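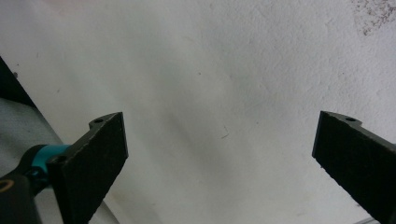

Interior Finishes and Building Trades, Student Projects

Pletley Hall walls: what I learned from one old room

So my project was the back room at Pletley, the little community hall out past the rail yard. I picked it mainly because I grew up going to craft nights there and I've stared at those walls for years without ever wondering what colour they were meant to be! My supervisor, Inmaculada Herrero, said that was as good a reason as any.

The question was pretty simple: do I patch the plaster and repaint, or skim the whole lot? I started in October with a torch held flat against the wall (best trick I picked up all term) and marked every bump and hollow in pencil. Under the window it was much worse than I'd guessed. The old filler had shrunk and you could push a thumbnail into the edges.

I tried two fillers on sample boards first. Idener went on like butter but took ages to sand, and I ended up with dust in my sandwiches. Prestska was grittier and I swore at it a bit, but it feathered out nicely next to the old rough finish, so that's what I used. For paint I went with Miranda, a flat off-white, after holding the chips up in the morning and again under the lights at night. It goes a bit grey in the shady corners, which I quite like.

Money: the hall gave me a budget of $255 and I spent nearly $200, mostly on paint. I forgot to allow for roller sleeves, so that came out of my own pocket the first time and I had to go back with the receipt. It took me 11 visits, counting the one where I'd left the key at home.

What I'd change? I'd wash the walls earlier. I did it after patching, and had to redo two spots near the door where the filler went soft. I'd also write down drying times as I go instead of trying to remember them on the bus.

The sample boards are in the workshop rack if anyone wants a feel of them. Please put them back in order, the pencil labels on the back are pretty faint.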